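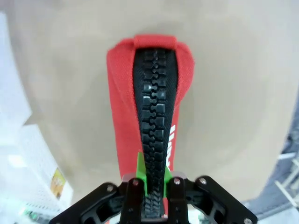
Evaluation of the Brellholm Two-Finger Gripper Kit
Project report, Elibariki Ondieki
August 3, 2022

1. Purpose

The Brellholm kit is sold as a bolt-on gripper for small arms, with a wrist camera and a set of soft finger pads. The list price is 690 dollars. The project tested whether the kit, as shipped, can hold and pull a zipper on a fabric pouch.

2. Setup

The gripper has two parallel black fingers with green pads on their inner faces. The test item was a red woven pouch with a chunky black plastic zipper. The fingers pinch the teeth near the lower, narrower end. Control ran on the Mugo software supplied with the kit. No parts were modified.

3. Procedure

We ran 149 trials in two blocks, one at the default grip force and one at a reduced setting. A trial counted as a slip if the pads lost the teeth before the end of the pull. Setup between blocks took about 2 hours, mostly camera calibration.

4. Findings

Slips were more common at the reduced setting. Glare on the glossy teeth disturbed the camera's edge detection, and the Mugo manual does not cover exposure settings.

5. Open items

Pad wear was not measured. A second set of pads is on order from Vustetley and is due in December.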